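Action chunking

From the Ralerum pages, a plain-words guide to robot software. Last edited 25/03/2019.

Action chunking is a way of running a robot arm in which the control software asks its policy for a whole run of moves in one go, plays some or all of them back, and then asks again. The other way is to ask for one move, make it, look, and ask for the next. I've spent far too many evenings on both, so I get to write this entry (thank you to whoever left the stub!).

I should say at the start that the word "chunk" gets used loosely. Some people mean the list of moves the policy hands over. Others mean the part of that list which gets played before the next look. I'll call the first one the chunk and the second one the stride, as the Feltcombe notes do, and I'll try to stick to it.

How it works

A policy takes in what the robot knows just now – a camera picture or two, the joint angles, how far open the fingers are – and gives back where the arm should go. With chunking it gives back a list of places to go, spaced evenly in time. A small program sits between the policy and the motors and feeds that list out at a steady beat. At Feltcombe this small program is called Latard, and most of what I know comes from keeping it alive.

Latard has a simple job. It holds the chunk in a queue, pops the top entry on each beat, checks that it isn't asking for anything silly (too fast, too low, past a joint limit) and sends it on. When the stride is used up it wants a new chunk. If the new chunk hasn't turned up yet, Latard either carries on with what's left of the old one or slows the arm to a stop, depending on a setting called hold_on_empty. Please check that setting before you blame anything else. I once lost most of May to it.

Why bother

Thinking takes time. A big policy on an ordinary graphics card can take far longer to answer than the motors are willing to wait, and if you ask for one move at a time the arm goes in little hiccups. A chunk covers the wait. The arm glides along on the old list while the new one is being worked out, and you get lovely smooth travel out of a model that is really quite slow.

There's a training reason too. Policies that learn from people driving the arm by hand also learn the pauses. Somebody stopped to think halfway through, and now the robot stops in the same spot, sees the same view, decides the right thing to do is stop, and stays there for good. Asking for a longer list helps it through, as the pause is only one bit of a bigger movement.

The seams

Now the bad news. Every time one chunk ends and the next begins there is a seam, and the two lists don't have to agree. The first might have been going round the left side of something and the second fancies the right. You see a twitch, or a wobble in the wrist, and if you're unlucky a proper jerk.

There are a few ways of dealing with this. The oldest is to make chunks overlap and average them, giving more weight to one or the other. It's easy to write and it does calm the arm down, but the average of "go left" and "go right" is "go straight into it", so I only use it where there's plenty of room. The Naidu blend, which Latard has as an option, keeps the first 2 steps of the old list fixed and eases into the new one after that. I like it a lot! It needs the clocks to agree, though. If your camera stamps are late, the blend will happily join the new list on in the wrong place, and you'll go hunting for a fault in the model that isn't there.

Choosing a stride

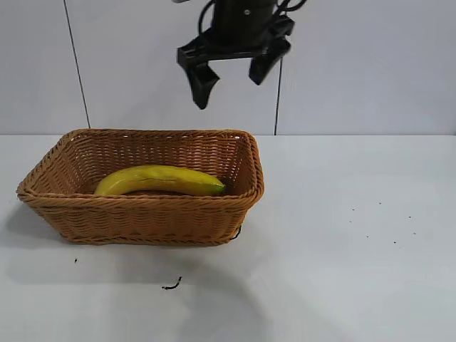 The stride is the number I get asked about most, and I'm afraid it depends on where in the job the arm has got to. Up high, on the way over, a long stride is fine and looks much nicer. Close in, you want to look often. Take a banana lying in a wicker basket, with the open gripper still over the other end: the arm has to move across as well as come down, and the fingers have to get past a raised woven rim on the way to the fruit. If the list was drawn up with the fruit a little to one side of where it really is, a long stride will follow that mistake the whole way down. My own habit is to let Latard shorten the stride once the fingertips are lower than a set height, and to set that height from the rim and never from the tabletop.

For what it's worth, three strides are saved as presets in Latard (long, middling and short) and I'd start on middling for anything new.

Logging

Save the full chunk every time, including the part that never got played. I can't say this loudly enough. If you only log what the motors did, you can't tell whether a wobble came from the policy or from the blend, and those two have completely different cures. Latard keeps the last 2,000 chunks by default and drops the oldest as it goes – copy them off before you restart, as a restart wipes the lot.

See also: receding horizon control, temporal averaging, clock drift, safe stops.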